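Subject: Re: [tenants-list] Water damage claim, adjuster says "gradual"

On 12/30, a list member wrote:

> Our kitchen supply line let go in October and soaked the floor and the
> cabinets under the sink. The adjuster came out for 40 minutes and now the
> letter says "gradual seepage, not covered." They offered nothing for the
> floor. The deductible is $2 short of a joke anyway, but the repair quote
> from Kaufmann is $4000. Do I have to accept this? Has anyone appealed?

You don't have to accept it. A denial letter is the company's position, and you can answer it in writing.

Ask for two things first: a full certified copy of your policy, with all endorsements, and the adjuster's report with photos. Send the request by mail and by email, and keep the receipt. My carrier took 5 weeks to send mine.

Read the exclusion they quoted, word for word. Ours excluded leaks that went on "over a period of weeks, months or years." A line that fails all at once is a different event, and the old hose can help show it. If the plumber still has the hose, get it back and put it in a bag with a label.

Then ask the plumber for a short signed statement on how the line failed. Kaufmann will do this if you call the office. The one I got was half a page and it mattered more than anything I wrote myself.

Don't sign a release or cash a check marked "full and final" while you are disputing the amount.

If they still say no, file a complaint with the state insurance department. It costs nothing. A lawyer is the next step, and many will look at the letter for free. Check the policy for the deadline to sue, since some are short.

My own kitchen is back in use, new counter included.

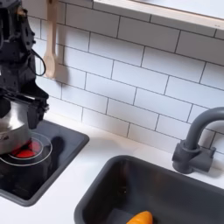
*Nosard, 13/01/2022*

One addition after rereading your message. You mention only the floor and the cabinets. If you had to eat out or stay elsewhere during the repair, look for "loss of use" in the policy and add those receipts to the claim. Mine were mostly meals and one laundry bill.

The sample appeal letter is in the list archive under Tirka, in the folder with the Skotura building claims. Change the policy language to match yours before you send it.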